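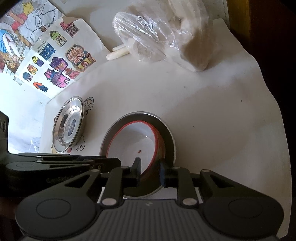
Attachment 1: white bowl with red rim, inside the steel bowl. Lid at left.

Ticket: Trusa kitchen scale, model with the glass top
Opened: 02/02/2025
Status: Open (reopened by customer)
Category: Reading drifts / will not hold zero

Problem as reported

The scale gains weight while I watch it. I put a bowl on, press zero, get a zero, turn around for the flour, and by the time I turn back the empty bowl weighs 2 grams. If I leave it alone it keeps climbing. The most I have seen is 88 grams, which is a decent breakfast of nothing at all.

I bake bread for a small shop in Marside, so I care about this more than is probably healthy. Salt is the trouble. Flour can be off by a spoonful and no customer will write in. Salt they write in.

What I tried before opening the ticket

New batteries. Then different new batteries, from another store, in case the first ones were in on it.

Moved the scale off the wood counter and onto the stone one. Same drift, nicer view.

Ran the calibration in the booklet. It wants a 500 gram weight, which does not come in the box. I bought one. The scale said CAL, then PASS, then went straight back to inventing flour.

Changed bowls. Steel, plastic, none. It drifts with no bowl, too.

Reply from Trusa support

Thank you for contacting us. Please check that the scale is on a flat surface and that the batteries are inserted correctly. We consider this matter resolved.

Customer reply

I do not. Please see the list above, where both of those things are. Reopening.

Reply from Trusa support

Thank you for your patience. Is the scale near a fan, a vent, a microwave or a cell phone?

Customer reply

It is in a kitchen. I turned off the fan, unplugged the microwave and put the phone in the hallway. With all of that done I got eleven quiet minutes and then it started up again. I will grant you the fan made it jumpier.

One new thing. The drift is much worse in the first half hour after the oven goes on. I borrowed an old Jelon scale from the shop and set it beside yours, same counter, same oven. The Jelon sat at zero all morning. It has a cracked foot and tape over the display, and it was bought used.

Reply from Trusa support

Thank you, that is useful. Load cells can read high while they warm up. Please move the scale away from the oven, leave it switched on for ten minutes, then zero it again and tell us the reading after an hour.

Customer reply

Moved it to the far counter. Ten minutes on, zeroed, one hour: 6 grams. Better. Still more salt than I put in anything small.

Also, the auto shutoff kicks in at three minutes, so "leave it on for ten" means standing there poking it. Is there a setting? The booklet skips from page 4 to page 7.

Internal note

Shutoff: hold UNIT and ZERO together until the display shows OFF-0. Send the full booklet as a file. Drift at a steady temperature is out of spec, so offer a replacement from the Bautista warehouse. Do not close until the customer confirms.

Customer reply

The shutoff trick worked, thank you. Yes to the replacement. Please leave it with the bakery if I am out. I am keeping the 500 gram weight.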